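Report of a visit to the Cusport animal reception and rehoming centre

Prepared for the members of the Haworth Animal Welfare Forum

In May a party of nine from the Forum visited the animal reception centre at Cusport. The centre takes in dogs, cats and small animals seized during cruelty and neglect investigations, and holds them until the courts have decided their future. The Forum had asked to see how such a centre is run because the district is considering whether to continue placing seized animals in private boarding kennels or to share a purpose-built site with its neighbours. This report sets out what members saw and were told, and the points on which they felt further information was needed.

Arrival and introduction

The party arrived at 10 a.m. on a Wednesday and was received in the training room beside the main office. The duty manager gave a short introduction to the history of the site, which was built as a quarantine station and later stood unused for several years. It was taken over by the present trust, refitted in stages, and now serves four local authorities under a single agreement. Lisow, the largest of the four, provides the transport vehicles and the out-of-hours telephone line.

The centre has places for 108 dogs and a smaller number of cats. Members were told that the dog places are seldom all in use, but that one large case can fill an entire block overnight. The agreement therefore requires one block to be kept clear at all times. Members noted that this is expensive, and asked whether the partner authorities had ever objected to paying for it. The manager replied that the matter is raised every year when the budget is set, and that the clause has so far been kept.

The intake block

Animals arrive through a separate gate at the rear of the site, out of sight of the public car park. Each is given a number, scanned for a microchip, photographed from both sides and weighed. A veterinary surgeon then records its condition on a form agreed with the prosecuting authorities. The form runs to four pages and must be completed before any treatment is given, except in an emergency. Photographs and forms are stored on the Komum case system, to which investigating officers have access by individual password.

The manager placed great weight on these records. In an earlier case, heard some years ago, a number of charges were withdrawn when it could not be shown which dog had been found at which address. The centre now keeps animals from different premises in different rooms until every record has been checked by a second member of staff. Collars, leads and bedding that come in with an animal are bagged and labelled with the same number.

Members asked how long an animal might remain on site. In a simple case, where the owner signs the animal over, rehoming may begin after the health checks are finished. Where ownership is disputed the stay can be very long. One group of terriers had been at the centre for 300 days at the time of the visit, and a hearing had still not been fixed. The Forum regards this as the most serious matter raised during the day and returns to it below.

Kennels and exercise areas

The party was then taken through the two main kennel blocks. Each kennel has an indoor sleeping area with a heated floor and an outdoor run reached through a hatch. The partitions are solid to shoulder height so that nervous dogs cannot see their neighbours. Noise was lower than members had expected. Staff attributed this partly to the partitions and partly to a fixed daily timetable, under which feeding, cleaning and walking take place at the same hours every day of the week.

Dogs that have been kept for breeding often arrive without having walked on a lead or climbed a step. A room in the second block has been furnished as a sitting room, with a sofa, a television and a vacuum cleaner, so that these animals can become used to ordinary household sounds before they are placed. Sessions are short to begin with. Members watched one through the viewing panel and were impressed by the patience of the handler.

There are five exercise paddocks. Two were closed for reseeding, and the drainage in a third was poor after the spring rain. The manager acknowledged that the paddocks had been laid out for a smaller number of dogs and that new ground would be needed if a fifth authority were to join.

Cleaning, stores and waste

Disease control was explained in some detail. Staff change footwear between blocks, and each block has its own buckets, brushes and bowls, marked by colour. Clinical waste is kept in a locked compound and collected by a licensed contractor. General waste, which is mostly packaging from donated goods and staff meals, is emptied at the end of each shift. Cardboard is meant to be separated for recycling, and the manager accepted that practice in this respect was uneven. 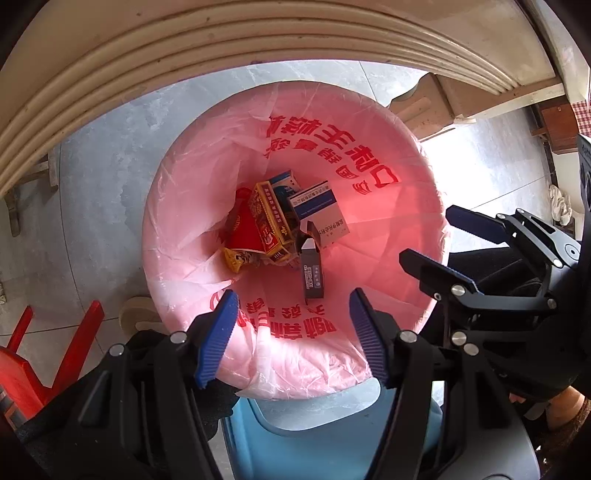 Lined bin with discarded packaging.

The food store was well ordered. Most dry food is bought under a joint contract with the Lisow shelter, and the balance is donated. Donated food is accepted only in sealed packets and is not given to animals in the intake block, where a sudden change of diet can cause illness. Members from Haworth, where donated food is at present used without any such rule, took note of the written policy and were given a copy.

The laundry was the weakest part of the building. It has three machines, one of which was out of order, and bedding was waiting in the corridor. A replacement has been approved but not yet ordered.

Rehoming

After lunch the party heard from the rehoming team. Applicants complete a form, attend an interview and receive a home visit. Nobody is permitted to take an animal away on the first day. For dogs from neglect cases the team asks for at least two meetings, one of them to include every person and every dog in the household. A support line is open for the first six months, and the centre will take back any animal at any time without charge.

Public interest rises sharply when a case has been reported in the newspapers. The team described this as a mixed blessing. Applications come in large numbers, but many are for one particular dog shown in a photograph, and few of those applicants will consider another. The centre no longer releases pictures of individual animals while a case is before the courts.

Matters for further consideration

Members agreed that the standard of care at Cusport was high and that the record-keeping was better than anything now in use in this district. They wish to draw the following to the attention of the Forum.

The length of time for which animals are held is a matter for the courts and for the law, and a better building will not of itself shorten it. Members recommend that the Forum write to the district council to ask how often it applies for an early order allowing seized animals to be rehomed before trial, and with what result.

The cost of holding a block in reserve should be set out clearly before any shared scheme is discussed. Roughly a third of the present partners' payments go towards places that may stand empty for months. Members consider the expense justified, but it should be understood from the outset.

The intake form could be adopted at Haworth without waiting for a decision on premises. The manager has offered to send the current version together with the guidance notes, and one further visit, limited to veterinary and kennel staff, has been proposed for the autumn.

The Forum thanks the trust and all the staff at Cusport for their time and for the frankness with which questions were answered. Copies of the feeding policy and the kennel timetable may be obtained from the Forum office — please allow a week for postal requests.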